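## 4.2 Colocación del rotulador en la taza

Este apartado describe la preparación del puesto de escritura Plernau. La mesa debe estar despejada de papeles y la cinta azul, bien adherida al tablero.

1. Deje el rotulador tapado sobre el tablero, por encima de la cinta. La taza puede quedar tumbada mientras se revisa el interior. 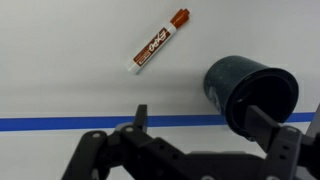
2. Compruebe que el tapón está encajado hasta el tope.
3. Ponga la taza de pie, con la boca hacia arriba, junto a la cinta.
4. Lleve el rotulador en vertical hasta situarlo sobre el borde – sin apoyarlo en él – y bájelo despacio.
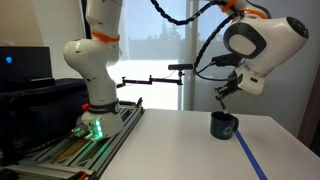 *Fig. 6. Extremo rojizo justo por encima del borde de la taza.*

> **Precaución.** No suelte el rotulador desde más de 100 mm de altura. Una taza ligera puede volcar.

5. Suelte el rotulador cuando toque el fondo. Es normal que quede inclinado, con el tapón asomando por encima del borde. 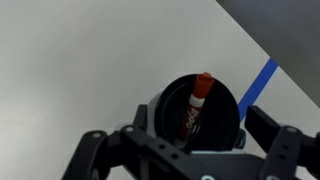
Plernau – Manual de puesta en marcha – pág. 72

**Nota.** Guarde el rotulador siempre tapado. Si el trazo sale pálido, sustitúyalo; la referencia de recambio es Dolgate 449.

6. Antes de cerrar el puesto, limpie el tablero con un paño seco. No tire de la cinta para recolocarla: retírela entera y ponga un tramo nuevo.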